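By Ching-wen Ng
24th April

I have a cloth bag problem, and I bet you do too. The free ones from bookstores and street fairs, the one Khúc's coffee shop hands out if you buy two pounds of beans (good beans, terrible bag, the handles are too short). They live on a hook behind my door, stuffed inside each other, and until last June I had never washed a single one of them.

My opinion, and I will defend it at any dinner table: a cloth bag is laundry. It's the same as a shirt! It goes to the market, it sits on the floor of the bus, a leaky carton of strawberries rides home in it. Then we hang it back up and put bread in it. My friend Thu Đinh says I'm being fussy and that a good shake over the balcony is plenty. We've been arguing over this for 2 years.
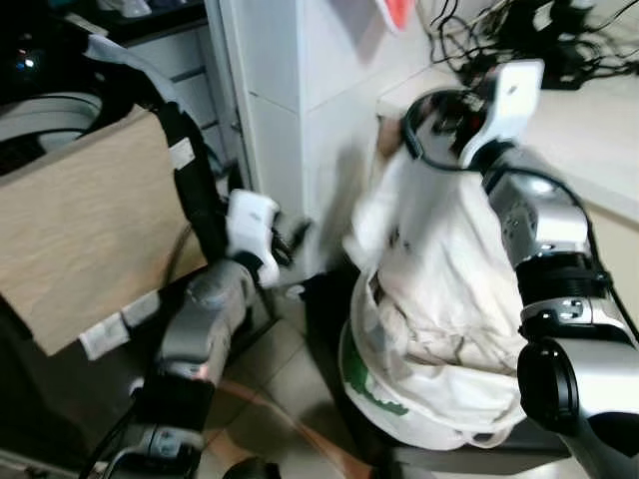
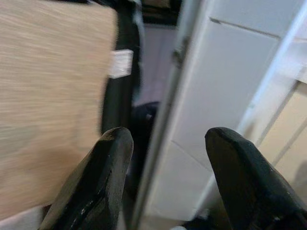
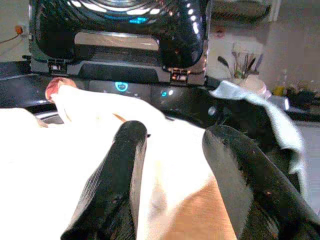 A white cloth bag in the first, white cloth by a glossy black kitchen appliance in the third, and below, white cloth over a black top-loader with the lid up.
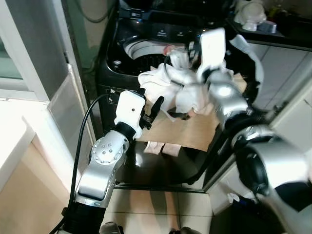 People always tell me they'll shrink. Some do, a little. I wash mine cold with the towels, turn them inside out first and pick the crumbs from the corner seams, and then they dry over the back of a chair. My Pikholm one came out a bit stubby and now it's the perfect size for library books, so I'm not complaining.

The printing fades too, I'll give Thu that much. But I'd take a pale logo over a gray bag that smells like old onions, and I think most people would if they stuck their nose in theirs right now. Go on, try the one at the bottom of the pile. Mine had a bus ticket and half a cracker in it.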